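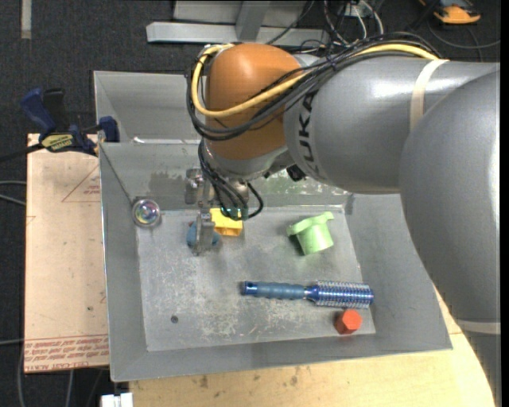
Query 388

The style guide at Bandent ran to 485 entries, and Zewditu Gebru had written almost all of them. Entry 12 covered the hyphen. Entry 13 covered exceptions to entry 12 and was four pages long.

On Saturday, March 9, 2019, she was at her desk with the second proof of the Jesdale owner's manual. The client wanted it Monday. Queries were numbered in the margin in pencil and copied to a log, where each was marked A (accepted), R (rejected) or H (held). A held query stopped the file from going to the printer.

Query 388 concerned page 61. The sentence read: "Remove the cover screws and the gasket which is damaged." She wrote: Comma before "which," or change to "that"? With the comma, every gasket is damaged. With "that," the reader is looking for one damaged gasket among several. Author to confirm number of gaskets.

Guoqing Yin, who managed the account, read the log at ten.

"How many gaskets are there?" he asked.

"The drawing on page 60 shows one. The parts list on page 88 says 2."

"Then change it to 'the damaged gasket.'"

"That assumes there is a damaged gasket."

He pulled out the other chair. The author of the manual was Amândio Barros, who had left Jesdale in August and moved to Alarcón. His replacement, Zhenhua Xia, answered mail on weekends but had not written the text. Guoqing sent her the question anyway. The reply took eleven minutes.

"Both readings seem fine to me," it said. "Can you use whichever is shorter?"

Zewditu entered the reply in the log in full and left the H where it was.

There was a phone number for Barros in the job folder, on a sheet dated from the first edition. Guoqing dialed it and put the call on speaker. Barros remembered the page. He asked her to read the sentence, then to read it again without stopping after "gasket."

"There was a comma," he said. "I took it out. Your query on the first edition told me to."

She opened the archive. The first edition had been proofed before the log was kept in a database, and the queries were on scanned sheets. Page 61 had one mark, a deletion loop through a comma, and in the margin a short note: Entry 209. The initials were Z.G.

She looked up entry 209. It said that a comma should not be used before a restrictive clause. It did not say how to tell whether a clause was restrictive.

"So how many are there?" Guoqing said to the phone.

"Two," said Barros. "The drawing hides one behind the other. Only the outer one wears."

She wrote: Change to "the outer gasket if it is damaged." Then she marked query 388 A, opened the style guide, and began a revision to entry 209. By noon it was on its second page – the first dealt with gaskets.

Guoqing sent the file at four. Query 389 was about the drawing.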